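Notebook, October 14, 2021 -- Murine bench

Second stretch on the two-arm cell and my wrists already feel better! I used to shift roughly 100 tubes before lunch; in September Rodica had her thumb taped up for a week. Now the right arm does the holding and I mostly fill in the run sheet.
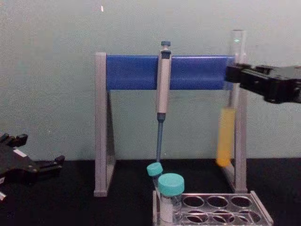 Bogdan thinks we've swapped sore thumbs for sore eyes, and he'd like the watching split into turns of no more than 4 hours. Fair enough -- I'll put it to Hsin-yi.

The pipette is still ours, by the way. Volumes get set by hand and both of us initial them. 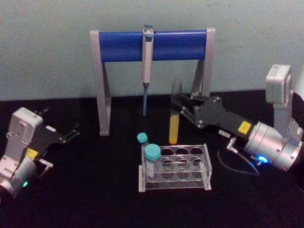 What I do miss is the talk. With two people at a rack you heard all the gossip (and caught each other's mistakes), so Darius wants 7 minutes of handover at every change.
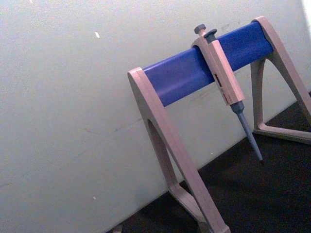
Manual pipette on the stand, no tip fitted.

Ask Tariq re: training slots.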